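Bench notes, August: the drawer job

The two-arm cell has been at the Marklow workshop for a while now, and most of my evenings this month have gone into one task: getting the arms to work with a small cream storage unit that has an orange front. Akash Rathore helped me square up the rail frame, and Violeta Herrera found the blue brick panels for the walls.

I moved the base plates 10 mm further apart before this session. The shoulders have more room, though the reach into the back corner is a bit shorter. I also rewrote the close routine so the fingers stop on load instead of position – the old version marked the plastic. 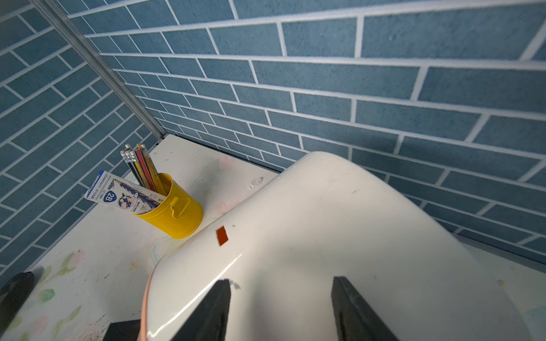
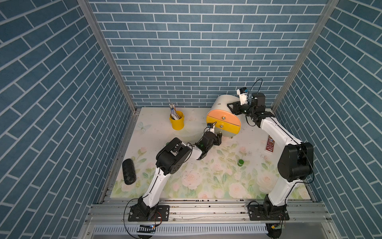
Both arms, with the storage unit on its side and the yellow pencil cup next to it.

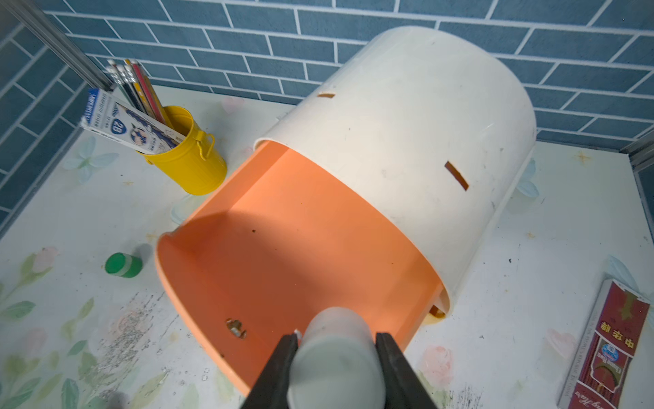
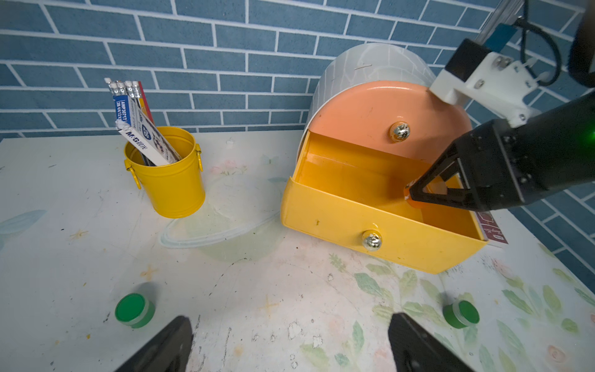

Settings I changed

Approach speed is down to 40 per cent near the table. Grip force is at 22 on the controller scale for both arms. I tried a lower value and didn't like how the left one held.

Wrist camera exposure is now locked. On auto it kept drifting whenever an arm passed over the white tabletop.

Still to do

The cable on the left base needs a proper clip. Josefina Riquelme has offered to print one in a grey she has left over. I also want 2 spare sets of finger pads in the cupboard before we run longer sessions – Morsy has them on back order.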